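Come Walk Through Romans With Us: A Call for Reading Group Participants

Have you ever read Romans all the way through in one sitting? Most of us haven't, and I was past forty before I tried it. I sat down after supper, thinking I'd get as far as chapter 8, and I was still in my chair when Paul started greeting people in chapter 16. I have loved that last chapter ever since. Phoebe, Prisca and Aquila, Rufus and his mother, and a whole crowd of folks we know almost nothing about, all of them mixed up together in house churches across the city!

The Zestis Bible Study Fellowship is putting together a new reading group on Paul's letter to the Romans, and we are looking for 30 people to join it. We start in January and finish the week before Palm Sunday.

What we'll be reading

The whole letter, in order, at a pace that leaves room to talk. We begin with a question that gets skipped a lot: who was in the room when this letter was first read out loud? Acts 18:2 tells us that Claudius had ordered the Jews to leave Rome, and that Aquila and Priscilla were among those who came to Corinth. By the time Paul writes, the couple is back in Rome with a church meeting in their house (Romans 16:3-5). What had happened to the congregations in between? Who was leading them, and what were their shared meals like? I think a good deal of chapters 14 and 15 opens up once you start asking. 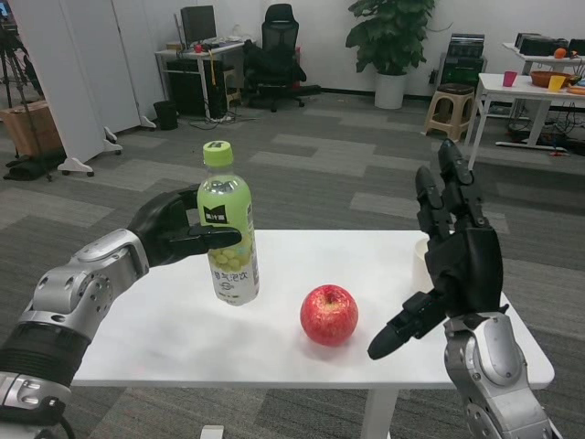
From there we take chapters 1 through 4 slowly, 5 through 8 a little faster, and then we give a good long stretch to 9 through 11. These three chapters get treated as a side trip far too often. Paul quotes Isaiah, Hosea, Moses and the Psalms one after another, and we'll look up every one of those passages in its own setting before we argue over what he does with it (and we will argue, kindly).

Who we're looking for

You don't need Greek. You don't need a seminary class behind you, and you don't need to belong to our fellowship or to any church. We do ask for these things:

Read the week's passage twice before we meet, once silently and once out loud.

Come to every session you can. Groups like this one live or die on people showing up.

Be willing to take one turn opening the discussion. Ten minutes is plenty, and I'll gladly help you get ready.

Bring any translation you like. A mix around the table is a real help, especially in chapter 3.

We would love to have more readers under 25 and more people who are coming to Paul for the first time. If you've got questions about him that you were told not to ask, please bring those too!

When and where

We meet in the evening, 7:00 to 8:45, in the upstairs room of the De Haan Building. There is an elevator by the side door. Parking is free in the Bulik lot after 6:00. If you need a ride, say so when you write and we'll match you with somebody coming from your direction. 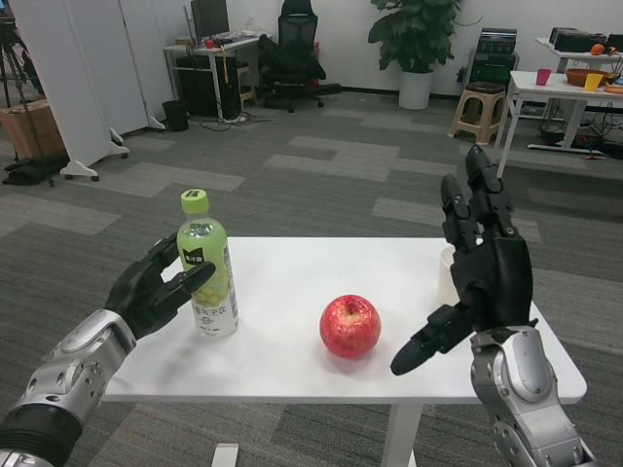

Cost

The group itself is free. The reader we've put together runs 160 pages and has the full text of Romans, the Old Testament passages Paul quotes, maps, and wide margins for notes. Dritotico Press is printing it for us. If buying one would be a strain, just check the box on the form and a copy will be waiting for you at the first session.

How to sign up

Write a short note to Nipon Khunthong, who will be leading the group, at Zestis Bible Study Fellowship, P.O. Box 3919. Paper forms are also in the rack downstairs at De Haan. Tell me your name, the best way to reach you, whether you need large print, and one verse or passage in Romans that you love or that bothers you. I use those answers to plan the first evening, so don't skip that line.

Please get your note to us by the middle of December. I'll answer everyone before Christmas, and if we fill up I'll keep a waiting list. First assignment for those who can't wait: Romans 16, out loud, all the names.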